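Search this site Enter keywords Go

Questions and answers about the Wendedura robot club

Category: Clubs / Robotics / For new members and parents

Updated 05/01/2025

We receive many of the same questions by e-mail, so I wrote down the answers in one place. If your question is not on this page, please write to us and I will add it. English is my second language and I try to be exact, but if some sentence is not clear, tell me and I will repair it. Abelardo Iturra

What is Wendedura?

It is an after-school club for students who want to learn how robots pick up and move ordinary household things. We do not build fighting robots or racing cars. There are other good clubs for that. Our project this year has the name Plollitz, and the goal is a program that can tidy a shelf: take a box, put it in another place, put it back, close a lid. It sounds easy. Most new members think it will be finished in one month.

Who can join?

Students from 14 years old. You do not need to know programming. Some of our best members came with no code at all, only with patience and good hands. We have places for 30 members, and when the places are full we keep a waiting list in the order in which the e-mails arrived. Brothers and sisters do not get priority, I am sorry.

Do I need my own computer?

No. The club has laptops that you can use during the session. If you want to bring your own, it must be able to run the club software, and you should install it at home before you come, because the network in our building is slow when many people download at the same moment. The instructions are in the welcome e-mail.

Who teaches?

Macarena Espinoza teaches the programming part and the training of the models. I teach the mechanical part and I take care of the tools. Older members help the new ones. After one year in the club you can ask to be a helper, and then you have a small group of 2 beginners.

What do we do in a normal session?

First there is a short talk, never longer than fifteen minutes. Then each team goes to its shelf and works on the task of the day. The tasks are written on cards, and a card says the object, the start position, the end position and the number of repetitions. At the end the teams write in the notebook what went well and what was strange. Please write the strange things also. We learned more from the notebook than from any other source.

Why do the students use grippers in the hand and not a real robot?

This is the question we receive the most. A robot arm is expensive and slow, and only one team can use it. With a hand-held gripper, a student makes the movement with their own arm, and the camera on the gripper records it. Later the program learns from the recordings. All the teams can work in parallel, and a beginner can make useful recordings in the first session.

There is also a reason of teaching. When you hold the gripper yourself, you notice how poor it is compared with your fingers. You have only two pads, open or closed, and you cannot feel the object very well. A student who has tried to lift a box lid this way understands much better what the program must solve.

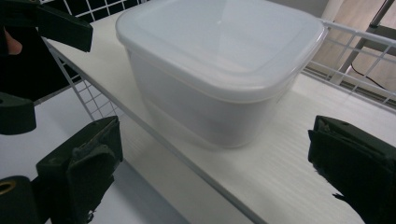 Every team starts with objects that are light and do not break. Food containers are good for this. They have a lip on the lid where the gripper can push or pull, and the walls become narrower toward the base, so you must think about where to close the pads. If you close too low, the container can slide up and out. If you close on the lid, you may lift only the lid.

Must I work with one gripper or with two?

Start with one. When you can do the one-hand cards without looking at the instructions, you may try the two-hand cards. With two grippers the difficult point is that one hand blocks the camera view of the other hand. Move the second gripper away to the side while the first one is approaching the object. It feels too slow, but the recordings are better.

How many recordings does a team need?

For one card we ask for 100 good ones. This number scares people. A team shares it over several sessions, and a short task goes fast when you have the rhythm. A recording is good if the object finishes in the place that the card says and if there was no long pause in the middle. Bad recordings are not thrown away. We keep them in a separate folder with a note.

Can I help the gripper with my free hand?

Please do not. The program cannot have a free hand, so it will learn a movement that is not possible for it. If the object falls, stop, mark the recording as failed, put the object back and start again. It is also better to keep your fingertips on the handle part, behind the pads.

The pads on my gripper look old. Is that a problem?

Small threads and wrinkles on the pad do not disturb. Change the pad when the fabric turns or moves under your finger, or when the hard part comes through. New pads are in the drawer with the label Berside. Use the screwdriver that is in the same drawer and do not tighten the screw too much. I have repaired many screw holes and I do not enjoy it.

Can I bring objects from home?

Yes, and we like it. Rules: no glass, no knives, nothing with liquid inside, nothing that your family will miss. Very transparent things are difficult for the camera, and also white things on a white shelf, but difficult is not forbidden. Macarena keeps a list of objects which make the program confused, and she is always happy to make it longer.

Is there a competition?

There is a friendly meeting in January with the club of Alarcón. Each club brings its program and the other club chooses the objects. The clubs do not know the objects before the day, and this is the whole interest of it. Last time our program placed a box very nicely, and then it could not understand a soap dish. We won one round and lost the others. You are not obligated to participate, but please come to watch.

Does the club cost money?

There is a fee of 30 dollars for the year. It pays for pads, cables, batteries and the snacks. If the fee is a problem for your family, write to me privately and you will not pay it. No other person in the club will know.

Are the recordings private?

The camera looks at the gripper and at the shelf, so faces are normally not in it. Sometimes a hand or a shoe passes by. We keep the recordings on the club computer and we do not put them on the internet without permission of the family. You sign one form at the beginning. If you want us to delete what your child recorded, send an e-mail with the name of the team and we will do it.

May parents stay during the session?

At the first session, yes. After that we prefer that you wait outside the room, as there are cables on the floor and the space between the teams is small. At the end of each term we have an open afternoon where parents can try the grippers. Usually the parents are worse than the children, and they stay longer than planned.

What if I miss a session?

Tell your team before, so they can choose a card for fewer people. When you come back, read the notebook pages that you missed. If you are absent more than three times without a message, we give the place to the next person on the waiting list.

How do I sign up?

Send an e-mail with your name, your age and one or two sentences about why you want to come. It is not a test and I do not correct the grammar. You will receive the form and the welcome e-mail, and Macarena will put you in a team before your first session.

Tags: robot club, hand-held grippers, Plollitz, beginners, sign-up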